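About Iretti Power

Iretti designs and builds power supplies, battery chargers and the small grey boxes that go between them. If you have ever opened a piece of equipment to see why it stopped, you may have met our work, though we hope it was the part next to ours that smelled.

We started in a rented unit behind a tile showroom in Varham, with 2 benches, one decent oscilloscope and a second oscilloscope we kept for visitors to look at. Our first product was a bench supply called the Hnatiuk. People still ring to ask how it's pronounced. We have heard it said four ways in our own lunchroom and have stopped correcting anyone.
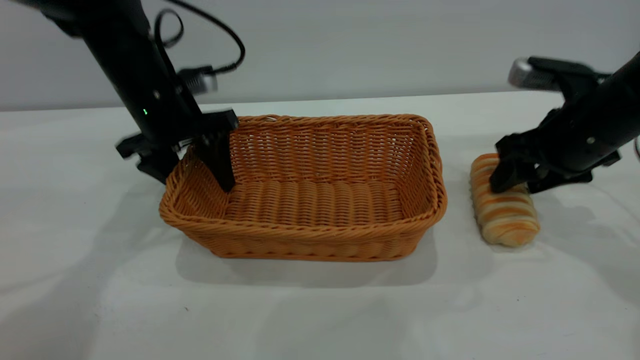 The Hnatiuk was heavy, plain and the colour of wet cement, and it sold better than anything prettier we've made since. A fair few are still in service at TAFEs and repair shops. We stock fuses, knobs and transformers for them and will keep doing so until the drawer is empty, at which point we'll have to order another drawer's worth.

What we make now

Most of our work these days is the Trirden range: DIN-rail supplies, DC converters and chargers for sealed lead-acid and lithium iron phosphate batteries. There are 409 catalogue items at present. A good many of them differ only in the connector, and we'd like to apologise to anyone who has tried to read the ordering guide in one sitting.

We also do custom work. The minimum run is 50 units. We've been asked to do one unit, and we've been asked very nicely, but the answer is still 50.

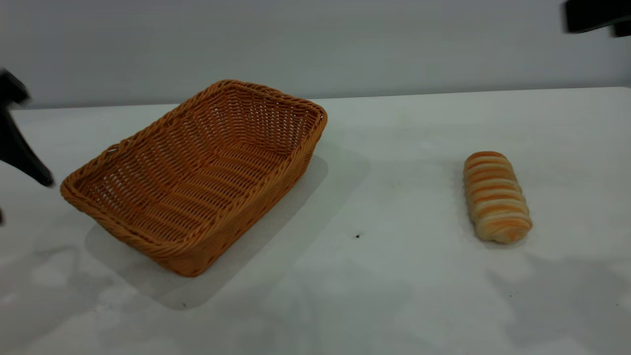 How we go about it

Circuit design, board layout and final test are all done in Varham. Bare boards and enclosures come from outside suppliers, because we tried bending our own sheet metal for a winter and have the doors to prove it.

Every unit is run at full load before it's packed. The test record goes in the carton on a slip of paper, which most customers throw out and a small number file with great care. If you're in the second group, we'd like you to know that we notice and you're our favourites.

Our datasheets are written by the engineers who did the design. This makes them accurate and a bit grumpy. Derating curves are printed at a size you can read, and the efficiency figure on the front page is the one measured at the load you're likely to use. Marketing has raised this with us.

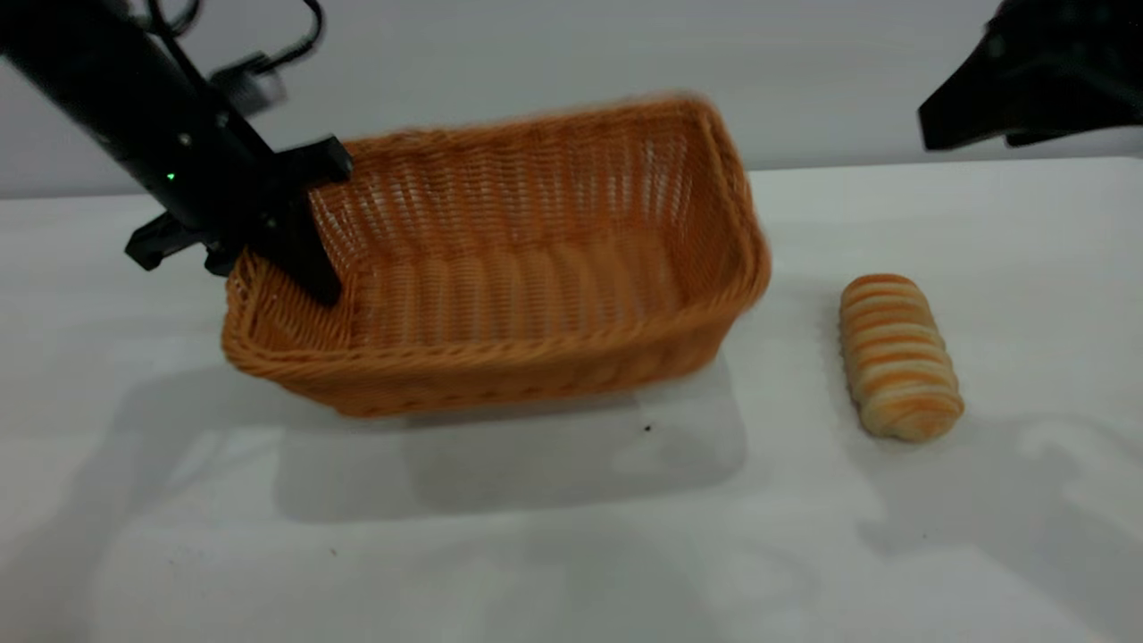
Finding us

The factory moved across the road some years ago to a building of 1240 square metres, which seemed enormous until the shelving arrived. The trade counter is open from 8 am to 4 pm and closes for most of January. Parking is out the back, past the skip.

For repairs, please write the fault on the tag. "Not working" we had more or less assumed.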